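The 300-Demo Claim Deserves a Harder Look

By Raphaël Besson
Sat 23 November
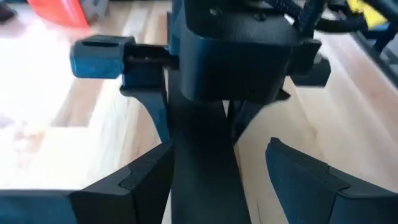 What the number leaves out

Every few months someone announces that a two-armed robot has learned a new job from a small pile of demonstrations. This time it's the Jutura method, and the small pile is 300. Three hundred demos of one arm passing a part to the other, a policy trained over a weekend, and a success rate that looks great on a slide. I have read the report twice and watched the clips more times than I'd like to admit. I don't think the method is a fraud. I think the headline number is doing work it can't support.

Start with the 300. Those are the demonstrations that went into the final training run. Further back, in a table most readers will skip, the authors say they recorded 377 and dropped the ones a reviewer marked as poor. Poor by what standard? The report says "hesitant or inefficient." Fine, but hesitation is what people do when a handover is hard. Take out the hesitant ones and you've taken out a good share of the hard cases, and then you test on a setup that looks a lot like what's left.

Then there is the pretraining. The policy starts from a model that had already seen 2,287 episodes from the Stemby arms, which have the same fingers and nearly the same wrist camera. I'd call that a 2,587-episode result with a nice last step. Lauri Lindqvist, who reviewed an early draft for our reading group in April, put it more kindly and called it "a fair fine-tuning story with the wrong title." I can live with that wording.

The wrist view problem

My bigger worry is the camera. Jutura relies on wrist cameras alone, with no overhead view, and the authors present this as a plus: cheaper, easier to move, nothing to calibrate. But think about what a wrist camera gets when two arms come together. It gets its own black fingertips at the bottom and a wall of black hardware from the other arm right in front of them. Add strong glare on a pale tabletop and some motion blur, and there isn't much left to reason with at the moment when a few millimeters matter.

The report's answer is that the policy learns to read the other gripper's pose from whatever parts stay in view. Maybe it does. The evidence is one ablation, run under one lighting setup, where blanking the wrist feed in the last second before contact cost very little. The authors take this as proof of robustness. I read it the other way. If you can cover the camera's eyes at the handover and hardly lose anything, the arm may be replaying a motion it has memorized. Moving the second arm's base by a hand's width would settle the question in an afternoon, and that test isn't in there.

179 trials of what, exactly

The evaluation covers 179 trials. I asked Pirjo Pitkänen, who has run more of these tests than I have, what bothered her, and she went straight to the resets. Between trials an operator put the part back by hand, and the same operator decided whether a slow handover counted as a success. There was no second scorer and no time limit stated in advance. Sointu Riihimäki disagrees with both of us here. She says every lab our size works this way and that I'm holding Jutura to a standard I've never met myself. She's right about the second part.

Still, Brerkov is already quoting the result in its sales material, and customers don't read the tables. Before anyone buys a pair of arms on the strength of it, I'd want the 77 dropped demos put back in, the second arm moved, the lamps changed, and the videos scored by somebody who didn't train the thing. If the number holds after that, I'll write the follow-up and eat this column.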